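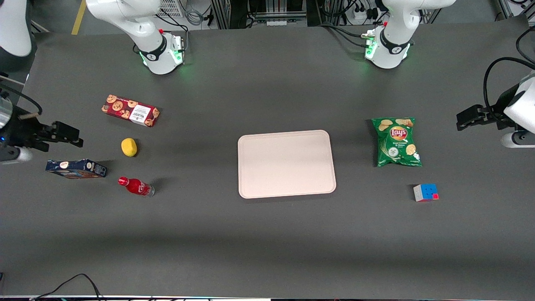
One of our regulars reckons a snack tray should land before anyone thinks to ask for it, and we've pretty much run Grurent on that ever since!

I started out packing bikkies, chips and soft drink for a couple of offices in May, and now we do 80 trays a week – sweet, salty, something fizzy, maybe a bit of lemon. Tell us your favourite flavours and we'll sort the rest (minimum order is four trays, sorry).
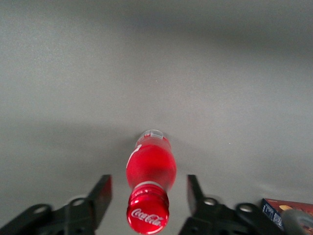

Coca-Cola, for the fizzy side of the order

Deliveries go out before lunch.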